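Counter things, before and after lunch

Psarras kitchen, 3 Mar 2022

Quick page, not much writing, sorry. Chrysoula Vrettos asked for the kitchen stuff in one place so people can see what we use and stop emailing me about it. Captions are short. Anything with a number is from the shelf list, same numbers as in December.

Boards first. We've tried a few sizes and always end up back with a light bamboo one. Small enough to carry to the sink one-handed, big enough for a lemon and a knife and whatever else gets put down on it. Wipe it, stand it up, done. Don't soak it – the last one split.

Citrus stays out on the counter, not in the fridge. Lemons mostly, a lime if somebody remembered. Cut what you need and leave the rest whole. Half lemons go dry by the next day and then they sit there and then I throw them out.
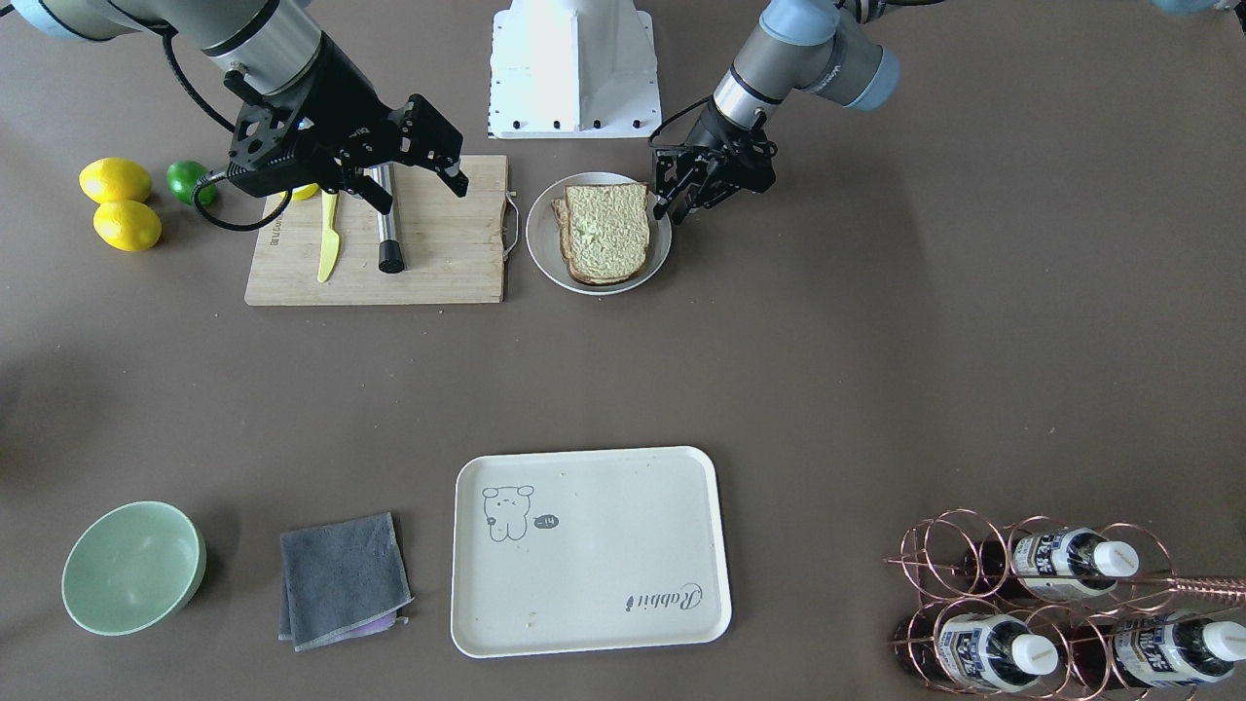
Bread goes on a plate, always. Not on the board, not on the bare table, crumbs get everywhere and the gray top shows every one of them. Two slices at a time is plenty, spread them, eat them, get two more. Plates are the plain round white ones, shelf no. 96, and they stack so please stack them.

Bowls are no. 160. The mint green is the one everybody reaches for, it's a nice color and it's easy to find in a full cupboard. Peels, pips, a bit of salad, whatever. Rinse after.

Towels. Dark gray microfiber for the table, folded, kept along the front edge where you can grab it. Lavender cloths are for glasses only and I know nobody checks. They live in the same drawer, no. 263, so they get mixed up a lot. Wash them seperately if you can, the gray ones shed.

Knives – the yellow plastic one is fine for soft fruit and sandwiches. For anything harder ask for a proper one, they're in the locked drawer and Chrysoula has the key.

Still to come: the Ludau jars, the Delari pans, and the big Clarell pot once I find teh lid. Might do the spice rack too if theres time. Shelf list is taped inside the pantry door, last entry is 521, add yours under it in pen.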